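Hernari Live Setlists — README

Setlists from small-hall concerts, typed up from tapes and handwritten sheets. One row per song per show. Mostly folk and soft rock, 16 venues. Last update February 23, 2019.

What's in it
setlists.csv — the main file, 2000 rows
venues.csv — name, town, seated or standing
notes.txt — stage banter, tuning breaks, false starts. Messy.

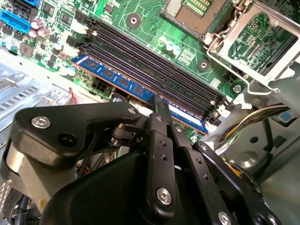
Columns
show_id, venue_id, position, title, encore (0/1), guest (0/1), source
position starts at 1. Opening acts get there own show_id, even when the same band backs the headliner later.
source is tape, sheet or both. Where they disagree the tape wins.

Medleys are split into separate rows with the same position. Covers keep the title as announced from the stage, so spelling is all over the place.

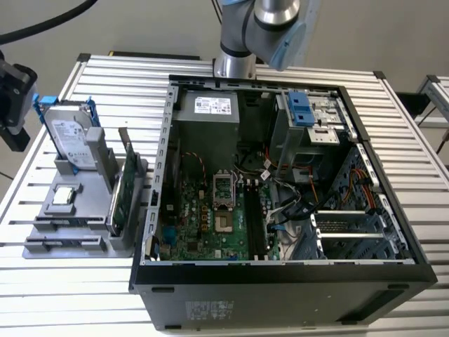 Are abandoned songs counted?
Only if the band got past the first verse. Anything shorter goes in notes.txt.

Known problems
The Rendcombe shows from January have no encores marked. Tape ran out on both nights. Don't use them for encore stats.
Vergara Hall changed its seating plan, so it's in venues.csv twice. Different ids, leave them alone.

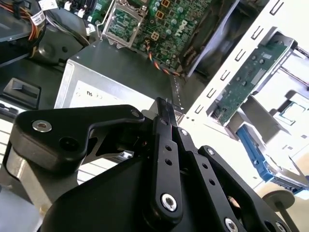

Kovby: the guest column looks wrong for the acoustic sets, the fiddle player is down as a guest every night and she was in the band by then.

Fair point, fixed in version 2. 50 rows changed. If you pulled the file before that, pull it agian.

Still to do: song lengths. Timings off the older tapes drift

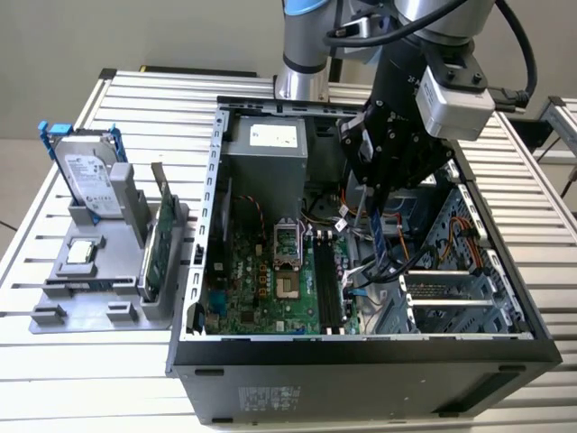 and need a speed correction first — the slow ones are nearly a half step flat. Until thats done there's no length column. Please don't add one by hand.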